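Mudell Lodge, Fomcombe

Mudell Lodge is a guest house with 29 rooms, set on the edge of Fomcombe and 2 miles from the railway station. The Gurel bus stops at the end of the drive. Parking is free for guests and does not need to be booked.

All rooms have a private bathroom, a kettle, a desk and free wireless internet. Double and twin rooms are on the ground and first floors. The family rooms are on the second floor and have a double bed and two bunks. There is no lift, so please ask for a ground floor room if you have trouble with stairs.

Beds are made up before you arrive and towels are provided. Rooms are cleaned each morning – hang the card on your door if you would like to be left alone. Soap, shampoo and a wrapped toothbrush can be had from the front desk at any time of day.
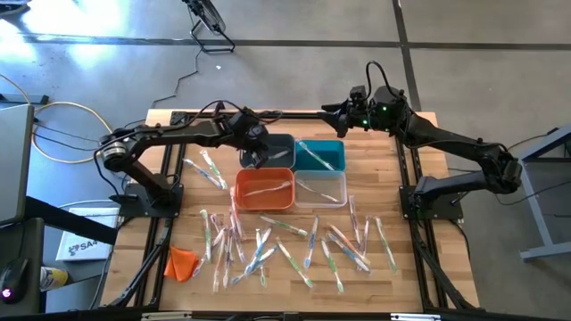 Breakfast is served in the Mthembu Room from seven until half past nine, and from eight at weekends. The choice is a cooked plate, porridge, or cereal with fruit and toast. Tell us the evening before if you need a gluten-free or vegan breakfast. Packed breakfasts are available for early starts.

Check-in is from three in the afternoon and check-out is by eleven. Bags can be left in the hall cupboard on the day you leave. Dogs are welcome in four of the garden rooms at a small charge per night.

The Mthembu Room can also be hired for meetings and family parties outside breakfast hours. The charge is £185 a day, including tea and coffee. The garden is open to guests until dusk, and the gate at the far end leads to the river path.

Property reference: 2394
Closed for two weeks in October
Prices last updated May 31, 2018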